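3.2 Calibration of the groundwater model

The steady-state model of the Girard aquifer was built with Prolergate, an open source package for groundwater flow, and its inputs were prepared in a desktop GIS. The grid has cells of 100 m on each side. Recharge was assigned by soil class, following the zoning proposed by Sales and Oral in the first phase of the study, and the Zurnlow River was set as a head-dependent boundary along its full length.

Water levels from 49 observation wells were used as calibration targets. All levels were measured in June, before the start of the irrigation season. Wells with an unknown screen depth were left out. Hydraulic conductivity was adjusted by zone, first by hand and then with the parameter estimation routine included in the package.

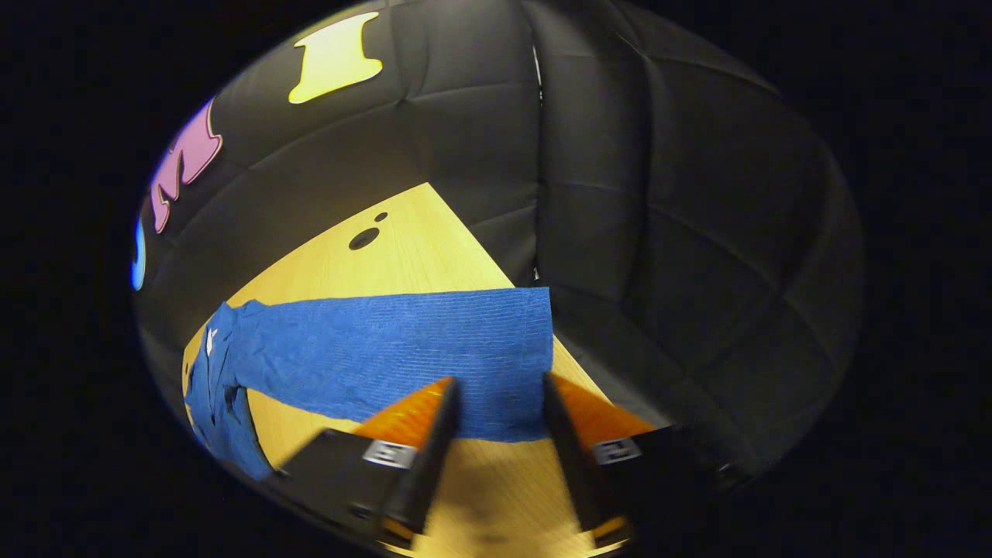
The largest residuals are found in the northern part of the basin, where the base of the alluvium is poorly known and the wells are more than 5 km apart. In this area the model tends to place the water table too high. Lowering recharge reduced the error in the north but made the fit worse near the river, and the original values were therefore kept.

A sensitivity run was then carried out in which conductivity and riverbed conductance were each raised and lowered by 20 percent. Simulated levels responded mainly to conductivity. The effect of riverbed conductance was limited to cells next to the channel. The calibrated input files and the scripts used to prepare them were placed in the project archive on 7 Nov 2021.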